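# The clear box, and other ways to sell me a salad

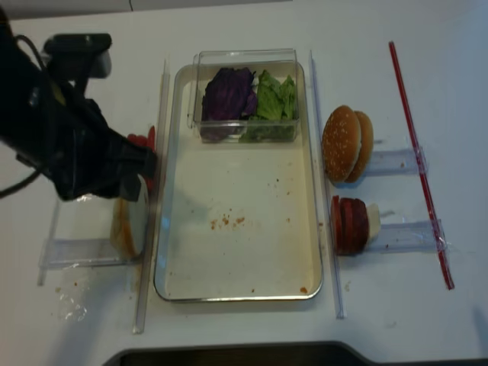
*Purple cabbage on the left, green lettuce on the right, both in the clear box.*

I have a long-standing grudge against lunch systems. Every couple of years somebody decides that the reason I eat badly at noon is that my vegetables aren't stored correctly, and every couple of years I fall for it, buy the boxes, and end up with a cabinet full of lids.

This round's theory is that you set everything out in its own clear container, greens in one, sauce in another, and put the sandwich together from there. Marjorie Whiteley swears by it. She's been doing it since May and says lunch now takes her 10 minutes, start to finish. I asked her what it took before and she didn't know. That's the trouble with most kitchen advice.

So let me go through it, grumbling as I go.

The greens. Keeping purple cabbage and green lettuce in one open box looks terrific, I'll give them that. It's the deep violet next to the pale ruffled stuff that does it. But these are two vegetables with very different ideas about aging. Cabbage will sit in my fridge for longer than I care to admit and come out fine. Lettuce starts sulking almost at once. Put them side by side and you're always throwing out one half of the box and topping it up, while the other half carries on. I tried it for a while with a Lullik box, which has no divider, and by the end I had one green leaf on a mound of purple.

I'm also not sold on open tops. They're lovely when you're putting a sandwich together, since you just reach in. In a refrigerator they're an invitation to limp leaves. My fix was to keep everything in the lidded Stonik tubs I already own and tip out what I need for the day. That adds a step, and the system people hate an added step, but my lettuce is crisp and theirs can be whatever it likes.

The sauce. See-through sauce containers are supposed to let you know at a glance how much you have left. What I get at a glance is an orange-brown smear up one wall and no idea at all. Is that a spoonful? Is it a stain? You have to pick it up and tilt it anyway, exactly as you would with a jar. Keith says I should scrape it down after each use. Keith has never scraped down a container in his life, and I've seen his mustard.

The tray. Here I have to back off a little. I resisted working over a tray for years on the grounds that I own a perfectly good counter, and I was wrong. A metal tray with a rim catches the crumbs, and if your sauce is anything like mine there are going to be crumbs, and they are going to be orange. You tip the tray over the sink and it's done. With the bare counter I was chasing bits toward the edge with the side of my hand and getting most of them on my sock.

Mine's a Whitlock, cost me 16 dollars, and the pale inside shows every speck of mess. I've decided that's a point in its favor. Get one with a real rim. The flat ones are just a smaller counter.

White tabletops, on the other hand, I will not be talked into. You wipe them, you turn around, and there's a smudge you'd swear wasn't there. Beverley Ackroyd put one in her kitchen and now cleans it before people come over, after they leave, and once in between while pretending to look for a coaster.

Then there are the stands. The serious version of this setup has little clear stands for individual items, so each one gets its own perch. Nokari makes a set. I borrowed Beverley's and gave it a fair go, and my objection is simple: I now had stands to wash. A slice of tomato doesn't need a perch. It can lie on a plate, where it has always been happy.

I will say that laying the parts out before you start does help. I noticed I was using more cabbage, just from having it in front of me, and I stopped finding the tomato after the sandwich was already closed. But you can do that with two bowls and a saucer. I've been doing it with two bowls and a saucer for most of this month, plus the tray, and it works as well as the full kit did.

Marjorie thinks I'm missing the point and that the matching containers are what keep you at it. Maybe they do, for her. I've kept the tray and given Beverley her stands back, and the Lullik box is holding rubber bands. If anyone has a way to keep cut lettuce decent into a second day without buying something, I'd like to hear it in the comments.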